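4.2 Brushes and the state of their bristles

Of all the cleaning tools in the 17 households, brushes turned out to be the most rewarding to study. People keep them for years and swap them between jobs, and they can tell you exactly which one is "the good one." Villanueva and Ojo found the same attachment to old brushes in their earlier survey of shared kitchens, and we were delighted to see it again — even in homes where everything else under the sink was new.

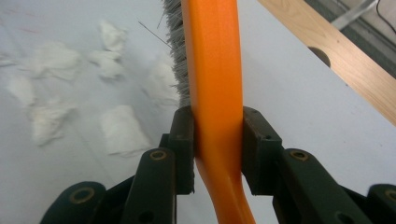

Figure 9. Brush with an orange plastic handle and gray bristles.

Wear was the first thing we asked about. Most participants judged a brush by its tips, and they used wonderfully plain words for what they saw: "fuzzy," "tired," "gone wild." The gray bristles in Figure 9, slightly frayed and splayed at the tips, with one long stray sticking out from the bundle, would count as "fuzzy" on our scale. Fuzzy brushes were rarely thrown away. In the Collado homes they moved on to a second job, usually grout or window tracks, and two participants kept theirs only for muddy boots.

Handles came up less often, but the comments were just as lively. People liked a bright color because it was easy to find in a crowded bucket, and a curve gave the hand somewhere to settle. We return to grip in Section 5.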